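Chapter 6
Hand-Held Grippers and Soft Materials

What you will need for this chapter: the finished linkage from Chapter 5, two finger pads, a small screwdriver, a spring scale, a notebook, and several pieces of cloth. Build time is one evening. Testing takes longer.

6.1 From rigid parts to cloth

In the last chapter you built a two-finger linkage and used it to pick up blocks, a tape roll, and a paper cup. All of those objects keep their shape when you touch them. You could close the fingers anywhere near the middle and the lift would usually work. If the fingers were a little out of line, the object turned slightly and settled between the pads.

Cloth does not help you in this way. It bends before it pushes back, and the part you grab may move while the rest stays on the table. A shirt folded in four is several layers that can slide over one another. If the pads hold only the top layer, the fold opens as you lift. If they press down too far, they catch whatever is underneath.

This chapter covers the hand-held form of the gripper. You will hold the tool yourself and supply all of the arm motion, so the only thing being tested is the end that touches the work. The motor mount and the controller come back in Chapter 8. Readers who skipped ahead to the motor should go back and do this part by hand first. A problem in the pads or the pivots is much easier to find when you can feel it.

6.2 Where to work

The first version of this build was made by Valdir Araújo at the Clurndale shared workshop, on a steel bench with good lighting. His early notes list 844 lifts on that bench, nearly all with one cotton dish towel laid flat. When he took the tool home, the same settings did poorly. A steel bench is flat, hard, and slippery, and very few places where people leave their clothes are like that.

For the exercises in this chapter, work on a made bed. A thick blanket gives under the fingers, so the tips can get below the edge of a garment without scraping. It also adds a problem of its own, since a deep pile can be pinched along with the cloth you want. Leave the bed as you would find it on a normal day. Clearing it completely gives you results that will not hold up later.

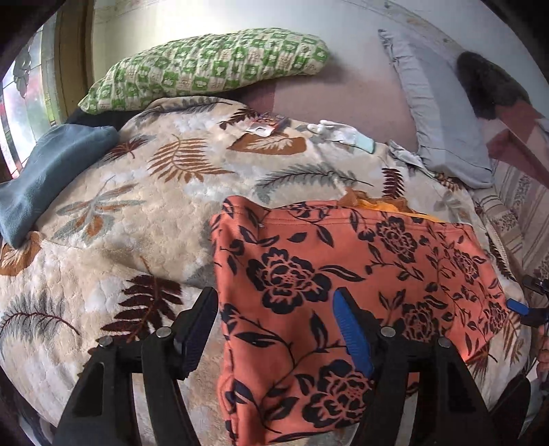 Begin with one garment, folded, with a hem or seam facing you. Hems are thicker than the cloth around them and give the pads something to close on. Hold the tool low, open the fingers wider than you think you need, and bring one finger down beside the edge of the fold. Close slowly. Stop when the cloth starts to bunch, then lift straight up by the width of your hand and wait for a slow count of five.

Write down what happened before you try again. Use three columns: lifted whole, lifted and opened, slipped. If the blanket came up too, put a B next to the entry.

6.3 Pivot screws and play

Every pivot in the linkage has a small amount of play. With a rigid object this hardly shows. With thin cloth, play at the pivots lets the pads meet at an angle, and the fabric works its way out at the open side.

Check each screw before a session. Tighten until the arm no longer drops under its own weight, then back off slightly. The arm should swing when pushed and stay put when released. If you bought the Notance hardware set, the screws are a little long for the printed links and need one washer each. The older Hitora set fits without washers but tends to loosen, so check it twice as often.

Do the same check on both sides. The two assemblies mirror each other and should close at the same speed. If one pad reaches the center line first - a common fault in a first build - it will push the garment sideways before the other pad arrives.

6.4 Pads

Ribbed pads hold woven cloth better than smooth ones, mainly because a fold of fabric can settle between the ribs. They wear down at the tips first. Araújo's log for the full project runs to 3526 lifts, and he changed pads every 1000. Replace yours sooner if the ribs feel rounded under a fingernail.

Pads need not be the same color, but they should come from the same material and batch. Section 6.5 describes how to measure pad grip with the spring scale, using the method worked out by the Evangelista evening class.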